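I've had the Giltora bread box on my counter for six months now, so I figure I've earned the right to have opinions about it. I picked it up at the kitchen store in Ulstead after my old one lost its hinge, and it was not cheap, but Loretta Haddad swore by hers and she bakes way more than I do.

First, the good stuff. The lid! It rolls up with one finger and stays where you leave it, so I can reach in with a loaf in my other hand. It's big enough for two loaves side by side, or one loaf and a bag of bagels if you squish them a little. A sourdough from the Calloway bakery kept its crust through day two, and by day four it was still fine for toast. My old box turned everything leathery by then.

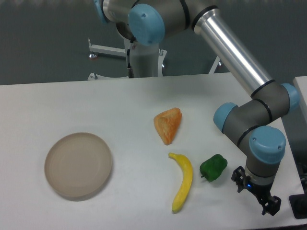
The vent slider on the back is where I get grumpy. You're supposed to open it in muggy weather and close it when the heat's on, which sounds great, except it faces the wall and I have to drag the whole box out to get at it. I've pretty much left it half open since October.

Crumbs are my other complaint. The tray slides out (yay) but it has a little lip along the front that traps everything, and you end up banging it on the side of the sink. Also, the feet squeak on my counter. I stuck felt pads on them and that fixed it.

Would I buy it again? Yes, but I'd wait for a sale, and I'd measure under your cabinets first. Mine clears with the lid all the way up, just barely. Loretta had to move hers to the pantry.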